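Call for participants: repeat purchase and price recall study
Ultavgate Consumer Research, Drikent office 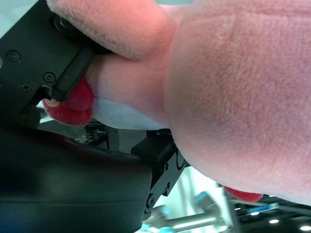 Ultavgate is recruiting 100 adults for a study of how shoppers remember prices and how that memory affects what they buy next. The study covers low-cost household and gift items. It follows a survey of 1,928 shoppers completed in February, in which 709 respondents gave a remembered price that did not match their receipt.

What participation involves

Each participant completes one session at the Drikent office and a purchase diary kept at home for 13 days. The session consists of a short questionnaire, a shelf choice task on a computer, and an interview. The diary takes a few minutes a day. Entries record the item, the store, the price paid, and the price expected before purchase - receipts are uploaded with each entry.

Who can apply

Applicants must be 18 or older, do at least half of the shopping for their household, and read English comfortably. Access to a phone or computer with an internet connection is required for the diary. People employed in advertising, market research, or retail pricing are not eligible, nor are those who took part in the February survey.

Payment

Participants receive a store gift card after the final diary entry is checked. Those who withdraw early are paid for the session only. Parking is validated at the front desk.

Data handling

Names are stored separately from responses. Receipt images are deleted once prices have been coded. Results are reported to the study sponsor, Saliba, in grouped form.

How to apply

Complete the screening form on the Ultavgate website under "Current studies" and select Trerora as the study name. Applications close on 2nd April. Selected applicants will be sent a consent form and a choice of session times. Questions about eligibility should be addressed to Sevim Şimşekoğlu, study coordinator, through the contact page - please include the study name in the subject line.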